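Virier publishes method for teaching two-armed robots to clear and sort tableware from few demonstrations

ELBRIDGE, 4/11/20. Virier today released a technical report on a training method for two-armed robots that handle plates, cups and cutlery. The method, named Quách after the internal project under which it was developed, reduces the number of human demonstrations needed for each new task to 50. The company's previous procedure used 500.

The report covers 16 tabletop tasks. They include moving a plate between a work surface and a tray, separating crossed cutlery, and placing a cup on an uneven support. All tasks were run with the same pair of arms and the same grippers. No fixtures were made for individual objects, and the position of each object was changed before every trial.

Tableware was chosen as the test case for two reasons. Plates are wide, smooth and hard to hold by the rim, and a small error in the angle of a finger can cause the plate to turn in the grip. Cutlery is thin, reflects light and often lies in contact with other pieces, which makes it difficult to tell from a camera view where one item ends and the next begins.

Quách splits each demonstration into short segments at the points where contact begins or ends. Segments from different tasks are then pooled, so that a finger closing on a plate rim in one task can inform the handling of a plate in another. The control policy is trained on the pooled segments first and on the complete task second. At run time it selects a segment type, predicts the next movements of both arms, and corrects them when the measured grip width differs from the expected value. 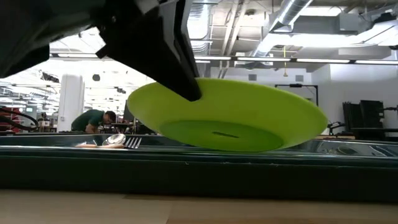

Pooling by contact is the part of the work most likely to be of use elsewhere, according to Daryna Hrytsenko, who cautioned that the gain depends on how consistently the contact points are marked. If two people mark the same demonstration differently, she said, the policy learns an average of the two and tends to close the gripper late. She would like to see the method repeated with labels produced at a second site before the reduction in demonstrations is treated as general.

The report addresses this point in part. A subset of the demonstrations was marked twice, by different operators, and the policy was trained again on each set. Results differed most on the cutlery tasks and least on the plate tasks. A rule for marking contact from motor current is described in an appendix and will be tested in the next phase.

Each task was evaluated over 26 trials. A trial was scored as complete only if every object reached its target area and no object was dropped. Partial completion was recorded separately and is not included in the headline results. The most common cause of failure was a utensil rotating after it had been lifted by one end. The second was contact between the two forearms when both arms reached for the same side of the tray.

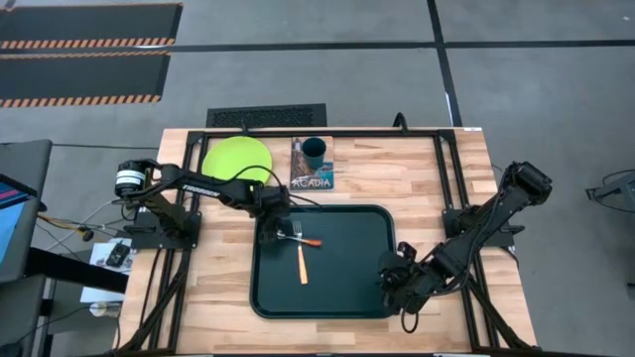

Two-arm test station with tray, utensils, plate, book and cup.

The current version has limits. It does not deal with stacked plates, transparent objects or liquids, and it assumes that the tray remains still while the arms are moving. Training times are given in the report together with the hardware used.

A second phase will begin in July at the company's Zoltovville site, where the same tasks will be repeated with newly trained operators. The marking rule and the scoring sheet will be issued before that phase starts, so that other laboratories can run the tasks in parallel.

The technical report, the task list and the contact labels are available on request from the Virier press office in Elbridge. Requests should state the intended use and the type of gripper to be tested.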